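Stavik House Residential Dining: Frequently Asked Questions

The answers below apply to all residents holding a meal plan for the coming academic year. Residents of Picard Hall who take their meals at Stavik House are subject to the same terms.

Who is required to have a meal plan?

All first-year residents are enrolled in the standard plan when they accept a room. Returning residents may choose the standard plan, the reduced plan, or no plan. Residents of the Mesach apartments have their own kitchens and are not enrolled unless they ask to be.

How many meals does each plan include?

The standard plan provides 209 meals per semester. The reduced plan provides 164. One meal is deducted each time a resident's card is presented at the dining room entrance, regardless of how much is eaten.

What does the standard plan cost?

The charge is $1140 per semester and appears on the housing statement. It may be paid in full or in monthly installments. Questions about installments should be directed to the Housing Accounts Office and not to dining staff.

Can I change my plan after the semester begins?

Changes are accepted until 12th September at 5 p.m. After that time, a plan may be changed only for medical reasons or on withdrawal from the residence. Requests must be submitted in writing using the plan change form.

Do unused meals carry over?

Meals left at the end of the fall semester are added to the spring balance if the resident remains on the same plan. All balances expire when the residence closes in June. Unused meals are not refunded and may not be transferred to another resident.

How do I report a food allergy?

Residents with an allergy should complete the dietary needs form before their first meal. Nazma Rathnayake, Dining Services Manager, will then arrange a meeting to review the menu and agree on suitable substitutions. The form must be renewed each year, even if nothing has changed.

Are nuts used in the kitchen?

Yes. Peanuts and tree nuts are used in some dishes, and the kitchen cannot guarantee that any item is entirely free of traces. Dishes that contain nuts as an ingredient are marked on the daily menu card.
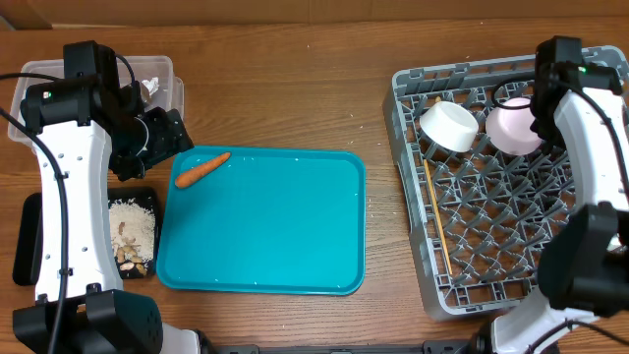 Residents with a severe allergy may request that their meals be prepared separately and held for them at the service counter. Requests for the evening meal must be received by noon.

May I bring a guest?

Residents may bring up to 6 guests per semester. Each guest visit uses one meal from the resident's balance. Guests must enter with the resident and sign the register.

May I take food out of the dining room?

One piece of fruit or one baked item may be taken out after each meal. Residents who are ill may have a boxed meal collected by a friend, who should bring the resident's card. Plates, trays and cutlery must remain in the dining room.

What if my card is lost?

Lost cards should be reported at the front desk at once so that the balance can be protected. The first replacement in each academic year is free of charge.

Whom should I contact with a complaint or suggestion?

Comments may be left at the front desk or addressed to Lahcen Younis, Residence Director. Written complaints receive a written reply.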